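メニューを開く 検索 定期購読のご案内 ログイン
暮らし 特集 旅 バックナンバー

特集
机の上の照明を、まるごと見直した冬

部屋が暗いと気づいたのは1月の夕方、編み物の目を数え違えたときでした。黒い糸で編んでいたわたしも悪いんですが、3回ほどいてようやく「これ、手元が見えてないな」と。遅い！

うちの天井の灯りは部屋の真ん中にひとつ。机は壁ぎわなので、座ると自分の頭の影がきれいに手元へ落ちるんです。引っ越してきてからずっとこの影の中で家計簿をつけ、爪を切り、パンくずを見逃してきたわけで、そりゃあ肩も凝るよなあと思いました。

で、最初に買ったのがCamenzindのクリップ式ライト。小さくて安くて、棚板にはさむだけ。点けた瞬間は感動したのに、7日もすると首の角度が気になりだします。下に向けるとまぶしいし、上に向けると壁しか明るくならない。結局、本棚の上で植物を照らす係になりました（植物はとても元気です）。

つぎに、駅の裏にある照明の店Cliltinsideへ。ここは店内がわざと薄暗くて、気になる灯りを自分で点けてみられるんです。お店の人に「利き手はどちらですか」と聞かれて、はっとしました。右利きなら光は左の奥から。小学校で教室の窓が左側にあったのはそういうことか、と今さら納得です。帰って机の左奥を空けようとしたら、そこには読まない雑誌が山になっていて、片づけに丸2日かかりました。途中で読みふけったせいでもあります。

買って帰ったのはStastleyというメーカーの、首の長いスタンド。電球色と白っぽい色を切り替えられて、夜は電球色、糸の色を見るときは白、と使い分けています。白い光の下で見たら、紺だと思って編んでいた靴下の片方が深緑だったことも判明しました。もう片方は紺です。履いてます。
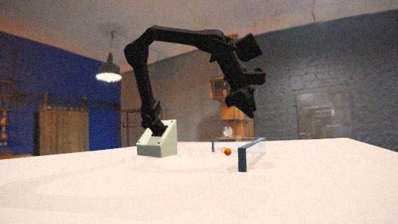

もうひとつ、置き場所が決まってから欲しくなったのが調光です。Hidierのつまみ式のコンセントを間につないでみたら、これがいい。つまみをくるっと回すと、夕方の読書くらいの明るさまですうっと落ちてくれます。ただ、調光に対応していない電球だとちらつくことがあるので、箱の表示は先に見てくださいね。わたしは見ずに電球をひとつ余らせました。

電気代のことも聞かれるので書いておくと、うちの家計簿では照明を替えた月の前の月との差が200円でした。しかも増えたほう。手元が明るいのがうれしくて、夜ふかししているからです。時計が24時をまわっても「あと1段」と言いながら編んでいて、朝は当然眠い。

次は台所の流しの上をなんとかしたいと思っています。あそこも頭の影が落ちるんですよ。吊り戸棚の底に細いのを貼るか、壁から出すか、カタログに付箋を貼りながらまだ迷っているところです。

前の記事へ 次の記事へ 特集の一覧にもどる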